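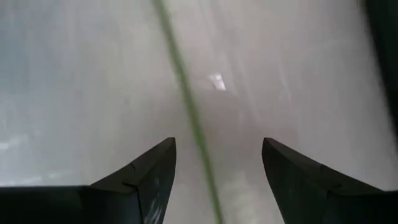 Shower curtains and liners — swap now or wait?

Lots of you wrote in after the last issue, so quick answers before I run out of room. June 2021 and the humidity is already awful in my building.

Cheap liners: fine. Really. I've had the Brurkach one up since September and it's holding. Wash it at 40 degrees C with a couple of old towels, skip the dryer, hang it straight back up. Half a cup of vinegar if there's pink stuff along the hem. No bleach and vinegar together, ever!

The Inga is heavier and hangs nicer but the top holes tear if you yank. Mine lasted 4 months. Might be me.

Fabric ones — Grostier has a decent one, dries slow though. Not great for a bathroom with no window. Leave the fan on after, and pull the thing closed so it isnt bunched up in folds.

Rods: tension type is OK on tile, bad on old plaster. Ours went up in 2002 and left a ring I still havent painted over.

Several people asked about the Sturnemier hooks. Yes they roll smoother. No I don't think they're worth it unless your rod is rough, wipe it with a bit of car wax frist and see.

Next issue is grout, send questions by the usual address. Short ones please — the last batch had one that ran over 1000 words and I did read it, but still.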